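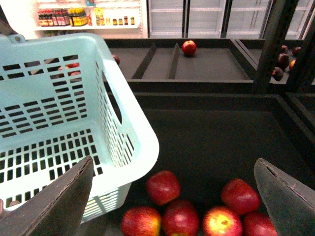 Call for Participants: Gripper Comparison Study, Produce Handling

The Corwood Center for Applied Robotics invites applications from adults who wish to take part in a paid study comparing robot grippers on the handling of loose fruit. The study is carried out jointly with Nikolaidis, which is responsible for the controllers, and will be held at the Center's test store in Zusden. Sessions begin in February.

Purpose of the study

Moving apples, lemons and mangoes between display trays and a plastic basket remains a demanding task for a robot arm. Fruit rolls, bruises easily and varies in size from one piece to the next. The Center is testing 3 gripper designs on the same arm under the same conditions, with a person directing the arm by hand controller. The results will be used to select the gripper and camera placement for the next phase of the Usteo program.

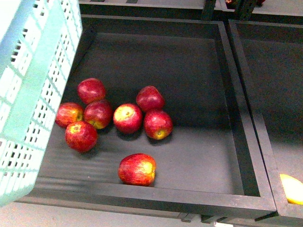 Each tray presents its own difficulties. Pieces that touch one another must be separated before they can be lifted, and pieces that lie close to a rim leave little room for the fingers. Participants will work with both arrangements and will be asked to rate how well they were able to judge distance through the head camera alone, through the wrist camera alone, and with both views available.

What participants will do

Participants will attend an introductory session, including safety instruction and practice with the controller. They will then complete a series of transfers with each gripper, in an order assigned by the Center. Staff will be present at all times, and rest breaks are scheduled between series. After each series, participants will fill out a short written questionnaire on comfort, effort and control.

A total of 600 transfers will be recorded for each gripper design across the full group. Participants are not evaluated individually, and a dropped or missed piece is recorded in the same manner as a completed one. 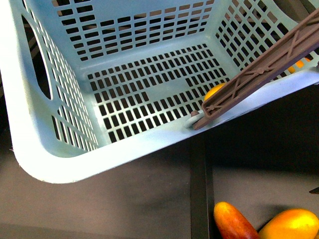

Placement in the basket is scored separately from pickup. The rim and side walls limit the angles from which the arm may approach, and contact between the arm and the basket is noted by the staff member on duty – this applies to light contact as well.

Who may apply

The Center seeks 20 participants. Applicants must be at least 18 years of age, have normal or corrected vision, and be able to use both hands comfortably while standing or seated. Prior experience with robots is welcome but not required. Persons currently employed by the Center or by Nikolaidis are not eligible.
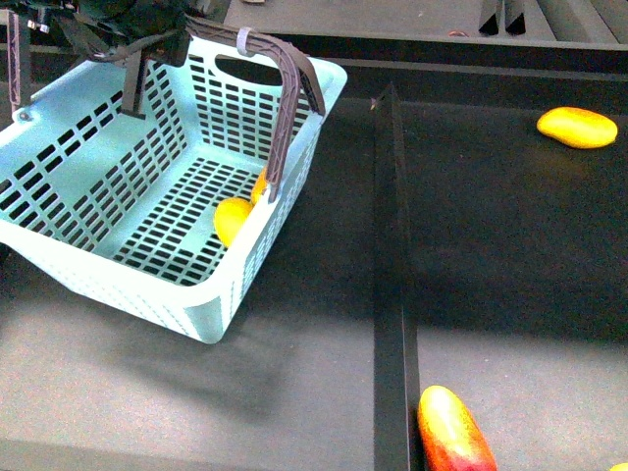 Fruit transfer with the basket and divided work surface, Zusden test store.

Compensation and privacy

Participants are paid for each completed session, including the introductory session. Camera and controller recordings are stored under a participant code, and names are kept separately. Participants may withdraw at any time without giving a reason and will be paid for sessions already attended.

How to apply

Application forms are available at the Corwood front desk and from the study office in Zusden. Applicants should indicate whether they prefer morning or afternoon sessions and note any accommodation they may require. Selected applicants will receive written confirmation together with the consent form, which must be signed before the first session.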